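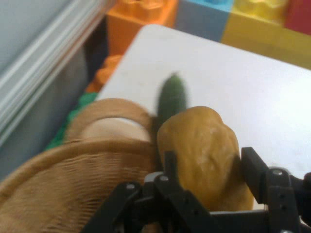 Will the arm take my job? Part of it, and that part went in March 2025, when they moved me off the packing table and onto what the schedule calls support.

I am writing this down after a full shift because I told myself I would keep a record of the year, and I have skipped two weeks.

Support means I set the table, start the run, watch, and press the stop when it needs pressing. Then I mark the sheet and set the table again. Today was the basket task. The arm goes for the play food on the table and the basket stands next to it. I used to do the same work with my hands at Garrido, filling gift sets, and I could do 300 sets in a shift without thinking much about it. I don't miss the wrists. I do miss being able to let my mind go somewhere else. With this job you have to look the whole time, and at the end of the day it's my eyes and neck that are tired.

The yellow lumpy one is the piece I watch most. Renato calls it the potato and I call it the roll, and on the sheet we both write "yellow" so there is no argument. The jaws come down one on each side of it and you wait to see if they close evenly. After a few weeks you get a feeling for which ones will slip. I was wrong about several today.

Renato Ulloa and I talked at lunch. He is on the Alley side, where they put in the Skekton line last August. He says the pay is the same and the breaks are better, but there used to be six of them at that table and now there are two, and the two don't stand close enough to talk. Three of the others went to shipping. One went to Flanby for less money. He wasn't complaining, just telling me how it is over there. I said ours was still four people and he said give it time.

Afternoon was slower. The supervisor came by with the count from the last month, 2,097 runs on our station, and 151 of those were stopped by a person. She wants the second number lower. I asked if stopping less was the goal or if needing to stop less was the goal. She said the second one, and I believe her, but it's the first one that shows up on the sheet with our initials next to it. I think people will start waiting an extra second before they hit the button. I caught myself doing it around three o'clock and then made myself quit.

They are offering a course, 40 hours, paid, evenings. You learn to change the grip settings and clear faults without calling the technician. It comes with a raise of one grade. I put my name down. Renato hasn't decided. He has his daughter most evenings and they have not said anything about doing it on shift, so that leaves out anybody with kids at home. I'm going to bring it up at the meeting, even though it doesn't affect me.

Knee was fine today. Took the later bus and had soup. I need to ask about my locker, they still have me listed with packing and the key is supposed to go back by the end of the month.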